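Everyday Surfaces: A First Course in Materials
Dunstan Classroom Edition

Chapter 12
Marks That Come Off

Key words: gloss, pore, pigment, solvent, release agent, ghosting, glare

Before you start: you should be comfortable with the idea of a solution (page 53) and with the difference between rough and smooth reflection (page 106).

Pick up a small whiteboard, the kind you can hold in your lap, and tilt it under a ceiling light. Go on, do it now if there is one in the room! You will see the lights slide across it, and then, as the angle changes, all sorts of things that were hiding a moment ago: hairline scratches, little specks, and the gray leftovers of old writing.

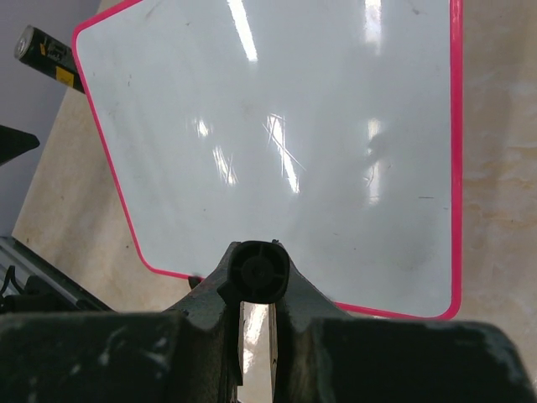

Carleen Ngata and Kane Bolger
Chapter 12 | Revised January 5, 2026

A board like the one in Figure 12.1 is a wonderful thing to study, and the marks on it are the best part. Look at the faint gray streaks and the soft smudge in the lower right area. A brand-new board would have much less to tell us.

Why does ink stay on paper but wipe off a whiteboard? Paper is a mat of fibers with gaps between them. Ink soaks into those gaps and dries there, and no amount of rubbing with a cloth will bring it all back out. A good whiteboard has a hard, smooth coating with hardly any pores, so the ink has to sit on top.

The ink does its share too. Dry-erase ink usually has three jobs to get done at once. A pigment gives it color. A solvent, often an alcohol, keeps everything runny inside the marker and then evaporates within seconds on the board (that sharp smell is the solvent leaving). And a release agent, which is a slightly oily substance, keeps the dried pigment from gripping the surface. What remains is a thin film that lifts away under a dry cloth.

A permanent marker has no release agent. Its ink contains a resin that sticks as it dries, and so a dry cloth does very little. You can sometimes rescue a board by scribbling over the permanent line with a dry-erase marker and wiping both off together. We love this trick! The fresh solvent softens the old ink, and you will be able to explain every step of it by Section 12.3. 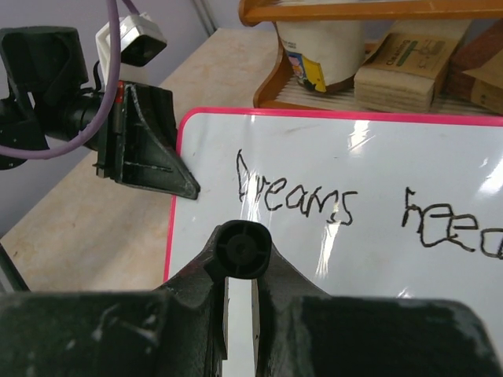

Figure 12.2 Glare on a glossy board: a long bright streak down the middle and a smaller patch near the right edge.

Shine and wiping go together. A very smooth surface is easy to clean, and it also sends light off in one main direction, like a mirror does. If your eye happens to be in that direction, you get glare, and writing underneath it is hard to read. Board makers have to choose. A duller finish cuts the glare, but the tiny bumps that scatter the light can also hold on to pigment.

Scratches cause the same trouble on a smaller scale. Each one is a groove where pigment can settle out of reach of the cloth. After enough lessons you get ghosting, the pale shadow of words that somebody wiped away weeks ago.

In this chapter you will
compare how ink behaves on paper, glass, and a coated board
test three cloths and two cleaning liquids on ghosted marks
measure how glare changes with the angle of a lamp
read the Fledar case study, about a school that replaced its boards in February

Warm-up, in pairs
Write your name on a whiteboard and on a sheet of notebook paper. Wait one minute, then rub both with a dry tissue, using the same pressure. Sketch what is left on each, and keep the sketches in your notebook. You will need them again in Section 12.2, when we look at the edges of a wiped line through a hand lens.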